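Kozma: partidas de dominó anotadas

Versión de junio. Mantienen el conjunto Ratih Siregar y Thulani Magagula.

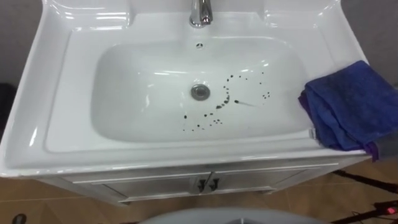

Kozma reúne 1.122 partidas de dominó por parejas jugadas en la sala en línea Prikton, con las fichas repartidas, cada jugada en orden y el tanteo final. Las partidas son de doble seis, a cuatro jugadores, con siete fichas por mano y sin robo. El campo "mesa" lleva un nombre corto que elige quien abre la sala, y por eso aparecen cosas como "balcón", "ascensor" o "lavabo". El nombre de la mesa no influye en nada y se puede descartar al cargar los datos.

Contenido

partidas.csv: una fila por partida. Campos: id, mesa, modalidad, pareja_a, pareja_b, puntos_a, puntos_b, cierre.
jugadas.csv: una fila por turno. Campos: id, ronda, turno, asiento, ficha, extremo, paso.
manos.csv: reparto inicial de cada ronda, por asiento.
leer.py: carga los tres archivos y comprueba que ninguna ficha se repita dentro de una ronda.

Los jugadores figuran con un código de 12 caracteres. El código es estable entre partidas, de modo que se puede seguir a una misma persona, pero la tabla que lo enlaza con la cuenta original no se distribuye.

Convenciones

Las fichas se escriben con el número menor delante: 2-5, nunca 5-2. Los asientos van de 0 a 3 en el sentido del juego, y los pares forman la pareja A. En "extremo" se usa I para la izquierda y D para la derecha; en la salida queda vacío. Un turno sin ficha colocada lleva paso = 1.

"cierre" vale 1 si la última ronda terminó con el juego trancado. En ese caso gana la pareja del jugador con menos puntos en la mano. Si hay empate, la ronda no puntúa para nadie y sale el siguiente asiento. Sabemos que en otros sitios se cuenta de otra manera; los archivos siguen la regla de Prikton y no se han recalculado.

Modalidades

Hay dos: "larga", a 200 puntos, y "rápida", a 100. En la rápida el turno caduca a los 20 segundos y la sala juega por el ausente la ficha más alta que sea válida. Esas jugadas no están marcadas en esta versión. Para estudiar decisiones humanas conviene quedarse con las largas.

Problemas conocidos

- En 5 partidas falta la última ronda de jugadas.csv, aunque el tanteo final es correcto. Los id están en la cabecera de leer.py.
- Los nombres de mesa con tilde salían mal en la versión anterior. Corregido.
- Algunas parejas abandonan antes del final. Su fila conserva los puntos del momento del abandono.

Uso

Se necesita Python 3.9 o posterior, sin más dependencias. Ejecutar leer.py con la ruta de la carpeta como único argumento. El modelo de apuestas de Fleltska se ajustó con otra colección, Usham, que usa una numeración de asientos distinta; no mezclar ambas sin convertir antes.

Los errores se pueden comunicar a Thulani indicando el id de la partida y la ronda.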